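# Notebook, February, the Drullwood numbers

Half-year results came in at 7 am and I've been poking at them ever since, so this is going in while the coffee's still warm.

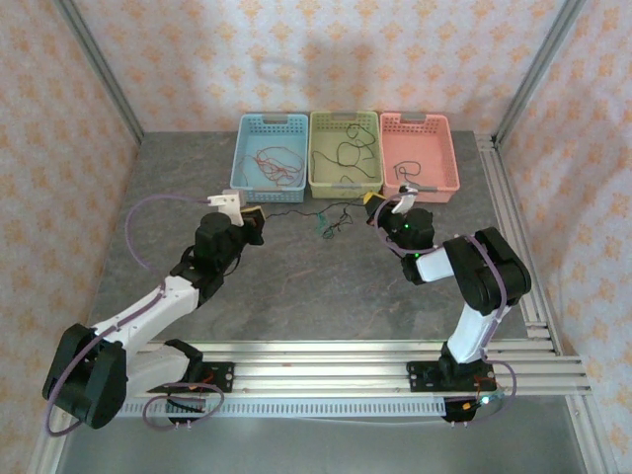 The headline is revenue of 1,189 million, up on the same half last year, and the shares opened higher on it. Fine. But I pulled the segment note into the sheet and the growth is nearly all Rulstead, the retail arm they bought. Take Rulstead out and the old packaging business is flat, maybe a touch down (I keep changing my mind about how to treat the currency bit, see below).

Operating profit is 177 million. My model had it lower, so hooray for them and a black mark for me! I'd assumed freight costs would stay where they were in the summer and they clearly didn't. Changed that cell and the whole thing lined up much better. I've left the old value in a comment next to it so we can all have a laugh later.

Net debt is the bit I'd like someone else to look at. They say 290 million. I get there only if I leave out the leases on the Jurlow warehouses, and last year's report had them in. Could be a proper change of policy, could be me reading the wrong table – I've gone through note 14 twice and I'm still muddled. If anybody gets to it before I do, write the answer straight in under here, please.

Currency: I ran it 3 ways. Average rate, closing rate, and the constant rate they use in their own slides. The last one flatters packaging quite a bit, so I've used the average for our chart and put the other two on the second tab.

Also had a quick look at Benjelloun for comparison, as they sell to the same shops. Their margins went the other way over the same months, and I don't have a good reason why. They hedge their resin further out, I think? Need to check the annual report.

Still to do:

- lease question (note 14)
- redo the margin chart with the new freight figure
- Benjelloun hedging, annual report, risk section
- rename the tabs, "final2" is my fault, sorry

Sheet's saved in the shared folder under Drullwood H1. Don't sort column C, it breaks the lookups.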